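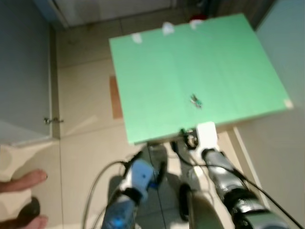
Masking tape

Masking tape is a pressure-sensitive tape made of thin crepe paper coated on one side with a low-tack adhesive. It is used to cover edges during painting, to label containers and to hold light materials to a flat surface for a short time.

Composition

The backing is creped during manufacture so that it stretches and follows curves. It is then saturated with a binder, usually a latex, to limit tearing and the passage of liquid. A release coat on the outer face allows the roll to unwind. Adhesives are based on natural rubber or acrylic. Rubber grades grip quickly but harden with age and exposure to sunlight.

Removal

Tape is pulled back slowly at a low angle. Residue left by rubber adhesives can be softened with mineral spirits.

Storage

Rolls are kept flat, away from heat. The Kakex handbook, section 16, advises using the oldest stock first and discarding the outer 2 turns of any roll stored without a wrapper.

See also

Adhesive tape
Painter's tape
Crepe paper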